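Sorting nine years of recipe scribbles with a topic model

Sep 14, 2026
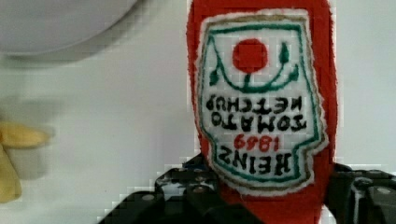

Shivam Pant wrote in under my last post to ask why I was bothering with topic modelling at all when I could search for "soup" and be done with it. He's got a folder of old meeting notes himself, he said, and he gave up after two evenings of staring at lists of words that meant nothing to him.

Fair question, and I did think about it for a bit before writing back. The trouble with searching is that you have to know what you're looking for. I have 843 notes in that folder. Some are proper recipes with a heading and a list of ingredients, and some say things like "less vinegar next time, Mum liked it" and that's the whole note. Searching for soup gets me the ones where I was organised enough to write the word soup. I wanted to find the ones where I wasn't.

So, topic modelling. If you haven't met it, the idea is that you hand over a big pile of text, say how many topics you'd like, and the program looks for words that tend to turn up in the same notes. You don't tell it what the topics are. It gives you back a list of words for each one and you have to squint at them and decide what they've got in common (this is the bit Shivam got stuck on, and I don't blame him, it's a bit like reading tea leaves when it goes wrong).

My first go was dreadful. I asked for 20 topics because it seemed a nice generous number, and pretty much all of them were about "add", "then", "minutes" and "bit". I'd taken out the usual stop words, the little ones like "the" and "and", but I hadn't thought about the words that are dull only in my notes. "Bit" is in nearly everything I write. A bit of salt, a bit longer, a bit too hot. I ended up making my own list of extra words to throw away, and it got to 176 before I made myself stop.

The second problem was the short notes. The method I was using is the old one, LDA, and it likes a decent amount of text to chew on. Give it five words and it more or less guesses. I tried leaving out anything under a dozen words and that left me with 713 notes, and the topics got better straight away! You could see a baking one (flour, tin, oven, rise, butter) and a preserving one (jar, sugar, boil, lid, plums) and one that was plainly just my Christmas lists year after year.

I was so pleased with the plums one that I showed it to everybody at home, who were kind about it.

Now the names. This is where I lost a whole weekend. We used to buy most of our veg at the market in Jultcombe, and the name is all over the early notes, so the model decided there was a Jultcombe topic. Which there is, I suppose, but it had leeks and rhubarb and a birthday cake in it and the only thing holding it together was where I'd been shopping. Then we moved to Donport and there was a Donport topic as well, much the same but with fish. I could have left them, they're quite sweet in a way, but I wanted food and I was getting a map. Both names went on the throwing-away list and the leeks wandered off to sit with the potatoes, where they belong.

Sepúlveda was a different headache. It's what we call a bean stew in our house, after the restaurant where we first had it, and I've spelt it with the accent, without the accent, and in one note with a z. The program saw those as three separate words. I'd always thought of tidying up accents as a fussy little step you could skip, and I've changed my mind. I wrote a small rule that turns every version into the same thing before anything else happens, and the beans finally had enough weight to make a topic of their own with the paprika.

For the running of it I used Josska, the little text toolkit I've mentioned before. It's slow on my laptop and the help pages assume you know more than I do, but it lets you click on a topic and see the notes it came from, and I'd be lost without that. The word lists on their own had me naming topics all wrong. I had one down as "curries" for days until I clicked through and it was chutney, chutney, chutney.

I tried different numbers of topics too. There are scores for this (coherence is the one most people use) and I did run it, but the setting with the best score gave me two topics for scones and none for soup, so I ignored it and went with the one I could make sense of. Proper data people may wince. It's my recipe folder!

Shivam, if you're reading, I'd start with your own stop list. Print out your commonest words and cross off anything that makes you yawn, then run it again. Meeting notes must be full of "action" and "agreed" and people's names. And leave out the tiny ones for the first few tries, you can always match them to the topics later on.

I've still got my own short notes to deal with. I'm going to try sticking each one on to whatever I wrote the same week and see if that gives it enough company. The vinegar one is going in first.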